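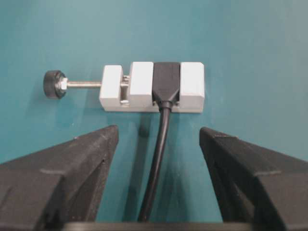

## An afternoon at Grostholm's open workshop

I'd been meaning to get out to Grostholm since November, when Naheed Mengal came back with a tote bag full of cable ends and wouldn't stop talking about it. They open the workshop to visitors a few times a year, you put your name down, and you get a sticker with your name spelled wrong (mine said "Sherry," fine, I answered to it all day).

The drive took longer than it should have. I missed the turn at the Plarnitz sign twice, and the parking lot is behind the building, not in front like the map says. If you go, follow the road past the loading doors and keep going even when it looks like you shouldn't.

Arwel Lewis met our group at the door and took us straight past the coffee, which I thought was a bit cruel. He's been on the connector side for years and he talks fast! I caught maybe half of it. What I did catch is that people worry far too much about the cable and hardly at all about how the connector is held while you work on it.

And that's where the little vise comes in. I want one. I have no use for one and I want one. It's a small pale metal thing that lies flat on the table, with blocks in a row, shiny guide rods and a long threaded screw running out to a round black knob. The black USB connector stands straight up between the jaws, so you can get at it from above. At home I hold these things with my fingers, or between my knees, which explains a lot about my repairs.

I also loved the plain teal work surface. My own bench is covered in scorch marks and old tape, and I lose a screw on it every single time. A black plug on that color is so easy to find. I've been looking at paint chips ever since, and my husband has been very patient about it.

Yasir Sethi, who was in our group and had clearly come with a list, wanted to know how hard you should tighten a vise on a plastic housing. Arwel's answer was to go until it stops wiggling and then leave it alone. Somebody asked for a number and he just laughed.
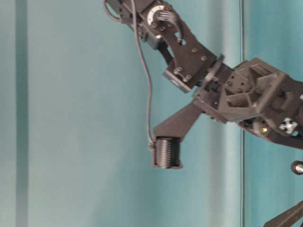
We broke for coffee after that, finally, and I got talking to Shoaib Rizvi about his drawer of dead chargers. He swears most of them only need a new end. I have a drawer like that too (two drawers, if I'm counting the one in the hall), so I took notes on the back of my visitor sheet: clamp it upright, good light, don't start when you're hungry.

There was a table by the exit selling leftover parts in paper envelopes. I bought a bag of 100 little hex nuts for no reason at all, plus 4 connector shells I do plan to use. Cash only, so bring some. The lady ahead of me had to borrow from her sister.

Lunch was at Chaudhry, five minutes down the road, and I'd go back for the lentil soup by itself. Naheed says the next visit is already filling up. I've put my name down again, and this time I printed it in capitals.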